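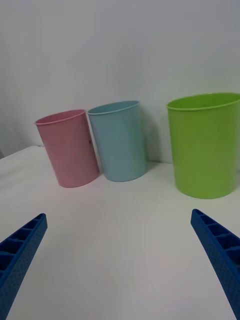
Betreff: Re: [Küchenliste] Plastikbecher, welche behalten?
Von: Maribeth Soriano
Datum: Dienstag, 15. Juni 2021

Hallo zusammen,

danke für die Rückmeldungen zu den Bechern. Ich antworte auf die Punkte unten der Reihe nach, das Wichtigste vorweg: Wir behalten die bunten Kunststoffbecher und kaufen keine Gläser nach. Für die Gruppen am Nachmittag wäre Glas zu viel Aufwand, und für die Abende haben wir die Gläser im Schrank neben der Tür.

> Liebe Liste,
>
> beim Ausräumen des Regals im März sind wieder jede Menge einzelne
> Becher aufgetaucht, die zu keinem Satz gehören. Bevor ich alles
> in eine Kiste packe: Kann jemand sagen, welche noch gebraucht
> werden?

Gebraucht werden die glatten, runden mit dem gerollten Rand. Sie laufen nach oben etwas weiter aus, man kann sie also stapeln. Rosa und Hellblau haben wir davon sicher, bei den anderen Farben müsste jemand nachsehen. Alles mit Henkel kann weg, ebenso die dünnen Einwegbecher vom Sommerfest. Die dünnen bitte in den Wertstoff und nicht zurück ins Regal, dort stehen sie sonst nächstes Jahr noch.

> Beim Stapeln klemmen manche so fest ineinander, dass man sie kaum
> auseinanderbekommt. Liegt das an verschiedenen Größen?

Zum Teil. Wir haben zwei Lieferungen, die ältere von Drerklow und die spätere von Wimia, und die passen nicht ganz zueinander. Die von Wimia sind unten eine Spur breiter. Wenn man sie in einen von Drerklow drückt, sitzen sie fest. Das zweite Problem ist Restwasser: Feucht gestapelt saugen sie sich an. Deshalb nach dem Spülen einzeln auf dem Tisch abtrocknen lassen, mit der Öffnung nach unten auf einem Geschirrtuch, und erst am nächsten Tag aufrecht stapeln. Höchstens 8 übereinander, sonst kippt der Turm beim Schließen der Schranktür.

Festsitzende Becher bekommt man auseinander, indem man in den inneren kaltes Wasser füllt und den äußeren kurz in warmes stellt. Bitte nicht mit dem Messer hebeln. Ein Rand ist dabei schon eingerissen, den Becher habe ich weggeworfen.

> Einige haben kleine dunkle Flecken oder Punkte. Ist das Schimmel?
> Dann würde ich die aussortieren.

Ohne den einzelnen Becher in der Hand zu haben, kann ich das nicht sagen. An einem rosafarbenen ist außen etwa auf halber Höhe ein kleiner dunkler Punkt zu sehen. Das kann Filzstift sein, eine Macke oder etwas Angetrocknetes. Mein Vorschlag: mit Natron und einem weichen Lappen abreiben. Geht es weg, kommt der Becher zurück. Bleibt es außen stehen und ist die Stelle glatt, auch. Ist innen etwas oder fühlt sich die Stelle rau an, dann weg damit. Keinen Scheuerschwamm nehmen, die Oberfläche ist matt und wird davon kratzig, und in den Kratzern setzt sich beim nächsten Mal Tee fest.

> Könnte man nicht jeder Gruppe eine Farbe geben? Dann wüsste man
> wenigstens, wer nicht gespült hat.

Das hatten wir früher einmal. Es hat so lange funktioniert, bis eine Gruppe größer war als ihr Vorrat an Bechern, danach wurde gemischt. Ich bin dagegen, das wieder einzuführen, würde mich aber überstimmen lassen. Wer es möchte, müsste auch die Beschriftung der Fächer übernehmen.

> Und zuletzt: Wie viel geht da eigentlich hinein? Für die
> Saftschorle wäre es gut zu wissen.

Ich habe einen von Wimia ausgelitert, bis knapp unter den Rand sind es rund 300 ml. Zum Ausschenken rechne ich mit deutlich weniger, sonst schwappt es auf dem Weg zum Tisch über. Der große Krug von Salazar fasst 3000 ml, damit kommt eine Nachmittagsgruppe normalerweise hin.

Noch zum weißen Tisch an der Wand: Der bleibt Abstellfläche für sauberes Geschirr. Bitte die Becher nach hinten an die Wand stellen, damit vorne Platz zum Arbeiten ist. Schmutziges Geschirr gehört auf die andere Seite neben die Spüle, auch wenn dort schon etwas steht. Wer heiße Töpfe abstellt, nimmt einen Untersetzer, die hängen am Haken über der Schublade.

Die Kiste mit den aussortierten Sachen steht unter dem Fenster und ist mit »Zomport« beschriftet, das ist nur der alte Aufdruck vom Umzug. Wer daraus etwas haben möchte, nimmt es sich bitte bis Monatsende. Die Deckel in der Kiste gehören zu den Vorratsdosen und sollen nicht mit weg, die sortiere ich noch heraus.

Offen ist von meiner Seite noch, ob wir einen zweiten Abtropfständer brauchen. Ich wäre dafür, wenn er nicht tiefer ist als der vorhandene. Meinungen dazu bitte an die Liste und nicht an mich persönlich.

Viele Grüße
Maribeth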